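Resetting the Board: What I Did for My Games and Materials Project
Rodica Matei

3. What happened when I tried it for real

So by this point I had my sorting rules written out and I felt pretty good about them. Then I sat down with an actual chess set and found out that setting up a board is way fussier than it looks! I'd picked the folding wooden set from our club closet (we call it the Hervieu set, after the sticker on its box) over the plastic Asto one, mostly because I like how it feels, but also because it has letters and numbers printed along the border, and I wanted to know if beginners use them. Spoiler: they don't, at least not at first. My little cousin never looked at them once.

The rule I started with was "big pieces first, pawns last." The back row is where people get mixed up, so I figured you should do it while you still have elbow room. The trouble is that the pieces don't wait politely in a box. They get dumped out, they tip, they roll into each other, and you end up hunting for a bishop under a heap of pawns. I set both colors up this way and it took me 4 minutes, with two restarts because I had the king and queen swapped (embarrassing, I've played since fifth grade).
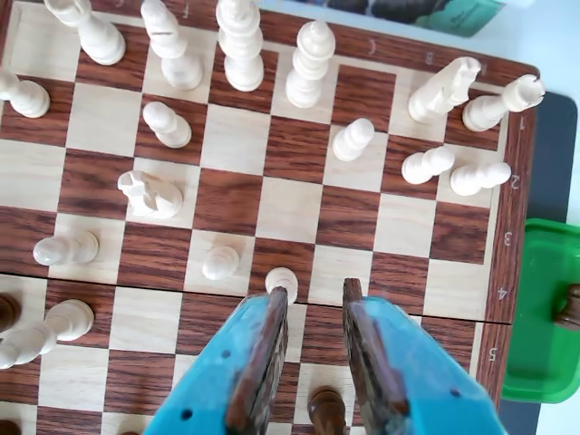
Fig. 2. White pieces scattered on the board, with plenty of pawns lying down.

After that I tried it the other way, pawns first, and I have to say it was nicer. Pawns are all the same, so you can grab any one and put it on any square in its row, no thinking at all. And once they're out of the way you can see what's left! The catch is reaching over them to do the back row. I knocked over the same pawn so many times I started talking to it. Lying-down pieces were the worst in both versions. A standing pawn you can pinch by its round head and lift straight up, but a fallen one has to be turned first, and the rook is a pain on its side too.

One thing I didn't plan for was the seam where the two halves of the board meet. Our set has a tiny ridge there, and a pawn sitting partly on it wobbles. I started nudging everything toward the middle of its square, which slowed me down but saved me some cleanup.

4. What I'd change

I'd test more people. I only had 2 helpers plus me, and we're all right-handed. I'd also like to try the roll-up Wavus mat from the library, just to see if having no seam makes a difference. My grade so far is 70 on the draft, mainly for not explaining my timing, so the full table is going in the appendix this time.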